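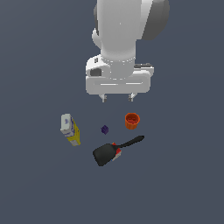
Five things to clear in Greleo's tidy-up task: carton, cube, cup, spatula, and what looks like a little box under it.

I have wanted a machine to pick up after me ever since I had a kitchen of my own, so when Greleo opened its home practice program to ordinary folks in June, I signed up the same evening. You get a simulated arm, a pile of household stuff and a library of 38 chores, and you pick a control program to do the work. I ran mine with Skondard, the one most people seem to start with, and gave it 457 tries over a few very happy weeks (my poor laptop!).

The cup is the easy one. It stands up, it has a rim, and Skondard went for it nicely nearly every time. The cube went well too, and I got a bit proud of it, the way you do with a puppy. Cartons are fussier, especially lying at a slant, and I spent a whole evening just on those.
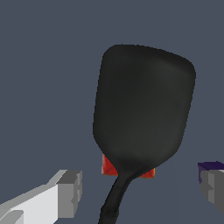 Review by the Keskinen Kitchen Notes editor | Home Gadgets

Then there's the spatula, and oh, the spatula. That broad black head hides whatever is behind it, and with a bit of red peeking out on either side of the neck, even I had to look twice. On the full clear-everything chore, with the spatula and the small box tangled up together, Skondard finished 31 times. I tried Illby as well, which is slower and a good deal more patient with flat things, and I liked it better for utensils.

So can a machine do your chores yet? Mine can put away a cup, and I'd still do the spatula drawer myself. As a program to play with, though, I think Greleo is lovely. The menus are plain, the chores load fast, and you can save up to 1000 runs before it asks you to delete any. I do wish it had a dish towel in it.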